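Anum Rizvi
January 21, 2024

Okay, a few of you asked how I keep the Clellen glove station going week to week, so here comes a long thread. Get a coffee. It's mostly straps and cables, sorry in advance.

Quick background for the newer followers. I look after one cell at Claseo, the laundry table. An operator wears the exo gloves, folds shirts, and the gloves log what every finger is doing. My job is making sure the numbers coming off the gloves mean something.

First thing every morning is the straps. They loosen overnight when people hang the gloves up by them (please stop hanging the gloves up by them!!). I press the hook side flat, pick the lint out with an old toothbrush and check the stitching where the strap meets the housing.

The lint is unreal, by the way. I used to do mostly metal parts and I had no clue what a pile of cotton shirts puts into the air. I went through my first can of compressed air in one shift.

Second thing is cables, and this is where most of my week goes. A cable that pulls even a little when you reach across the table will work its connector loose. You don't get a nice clean dropout either, you get a finger that goes sleepy for half a second and comes back like nothing happened.

We chased one of those for 5 days in May. Swapped the glove. Swapped the hub. Reinstalled the driver, twice, because I was mad. It was the connector on the left forearm, and I could make it happen by wiggling it with my pinky.

So now there's a wiggle test. Gloves on, logging on, and I bend and twist each cable near the plug while watching the live plot. If any line jumps, that cable goes in the bad drawer with a knot tied in it. The knot matters! Warraich pulled a bad one back out of the drawer once and I lost an afternoon.

Third, zeroing. Hands flat on the table, fingers together, hold still, hit the key. Then fists. Then flat again. If the second flat pose doesn't land on top of the first one, do the whole thing over. Don't talk yourself into "close enough." I have talked myself into close enough and then thrown out a morning of folding.

Do it with the straps already as tight as you'll wear them, too. Zero first and tighten after and you've just moved everything. I have this on a sticky note and I still forget.

Somebody at Mullham asked me why I don't just tape the housings down. I tried it! Tape on the back of the hand lifts as soon as you sweat, and then you're peeling gunk off the plastic. A snug strap beats it every time.

Table stuff. White top, wiped down before each session. Basket stays on the left and finished shirts go on the right. Operators hate being told where to put a basket, but if it wanders, every reach changes length and the cables end up dragging over a corner.

Shirts go yellow, blue, whatever comes out. I only care that they get crumpled up properly between rounds. A shirt that's been folded 4 times in a row starts to fold itself along the old creases, and that's cheating. 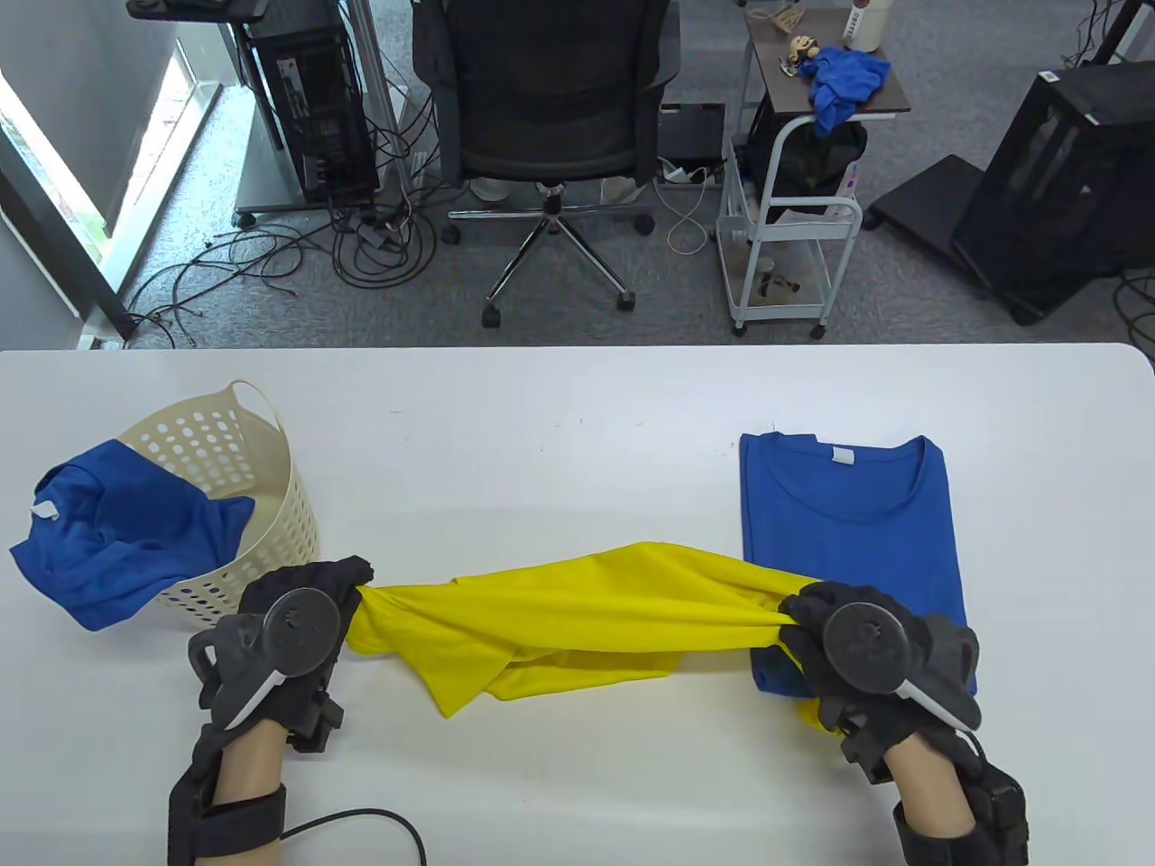

Yellow one getting stretched out, blue one already folded. Look at the cable coming up off the right wrist strap, that's the kind of loop I give a wiggle.

Logging since we're on the subject: the counter on this pair rolled past 1,305 folds this week. I'm penciling in new straps at 2,000 unless the stitching goes first. The left one is looking a bit fuzzy to me already, so we'll see who wins.

Things I keep within reach: toothbrush, spare straps, short cables, long cables, alcohol wipes, a tiny screwdriver that I lose every single day. If you know a tiny screwdriver with a leash on it, my replies are open.

Somebody will ask so I'll just say it now. Yes, you can wash the straps. Take them off the housings first, cool water, hang dry overnight, and have a second set ready to go on. Do not put them in the dryer. Ask me how I know.

Next up is the right thumb, which has been reading a hair high after lunch. My money's on the strap. Will post the plot when I've got it.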